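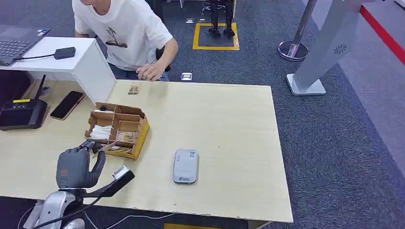 4.2 Gathering the Examples

Okay, so this is the part of the paper I most wanted to write, and it's the part that usually gets squeezed into one line ("we collected demonstrations by teleoperation"). Kolley, our policy, learned everything it knows about desk tidying from 103 recorded episodes, and I was wearing the gloves for a good share of them. How we collected them shaped what it learned far more than the loss function did, so I'm going to take my time.

The task family is simple to say. There's a table, there's an organizer with compartments, and there are ordinary things that people leave lying around: phones, books, paper cards, small electronics. The robot's hand has to get each thing into a compartment or pass it to a person. Phones are flat and slippery and awful to pick up. Books are worse, at least for us. The covers are glossy, the weight shifts as you tilt them, and the fingers want to land on the top edge when you really need them lower down.

We ended up recording many of the book episodes with a person's hand on the book too. A person supports it from below while the robot's hand comes in from above, and the learner gets to see contact with a moving, slightly bendy object from the very first episode. My coauthor pushed for this and I grumbled (it needs two people per recording, one in the gloves and one at the table), but I've come around!

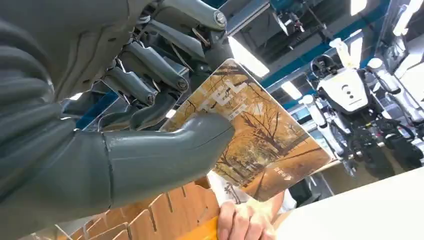 Teresa Moreira and Maritza Ccori
Skekgate Lab, working draft, 3/6/22

4.3 What Goes Into an Episode

An episode starts when the operator closes a fist and ends when they open it flat. We stole that from the Engelhardt gloves' own calibration gesture, and it saved us from having a keyboard anywhere near the operator's hands. Everything in between goes into Zameck, our logger, which stores joint angles, the commanded finger positions, and video from the head and the wrist on one shared clock.

That shared clock gave us our ugliest bug. For the first stretch of recording, the wrist video lagged the joint angles by 2 frames. You'd never notice it watching playback. Kolley noticed, in its own way — it learned to close its fingers a touch early, every single time, and we spent an embarrassing number of evenings blaming the network. We shifted the old recordings, retrained, and the early closing went away. If you're building something similar, tap the table hard at the start of a session and check that the tap lines up across every stream before you record anything you care about.

We also keep the messy episodes. If an operator misses a grasp and tries again, the retry stays in. We only drop an episode if a stream is missing or if the operator says "scrap it" out loud, which goes in the session notes. Maritza wanted a stricter rule at first and trained a copy of Kolley on clean episodes only. That copy looked lovely right up to its first miss, and then it hovered there with no idea what to do next.

One more thing on the person at the table. We asked them to move the way they normally would: lean in, rest a hand near the organizer, shift the book a little. We didn't want a learner that gets confused the moment an arm or a t-shirt shows up next to its target. The wrist view is especially crowded, with the hand's own fingers taking up a lot of the image, and we don't crop or mask any of it before training. We swapped organizers between sessions too, cardboard for some and wood for others, so that the compartment walls wouldn't always be the same height or color.

Figure 2. Wrist view over the wooden organizer, with a person leaning in beside it. The fingers cross the top of the image, and the near part of the palm is out of focus.

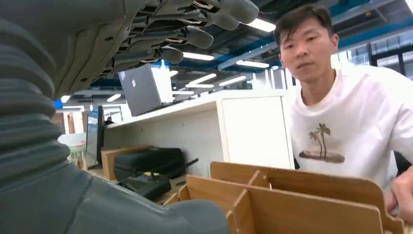 4.4 Labels, and Who Writes Them

Each episode gets a short sentence in plain English, written by whoever stood at the table. "Put the phone in the front slot." "Take the book from me." We tried having the operator write these and the sentences came out strange, full of finger talk, since that's what you're thinking about in the gloves. The person at the table writes what they wanted to happen, and that's much closer to what a user would say later on. Where 2 sentences described the same episode differently, we kept both and picked one at random on each training pass.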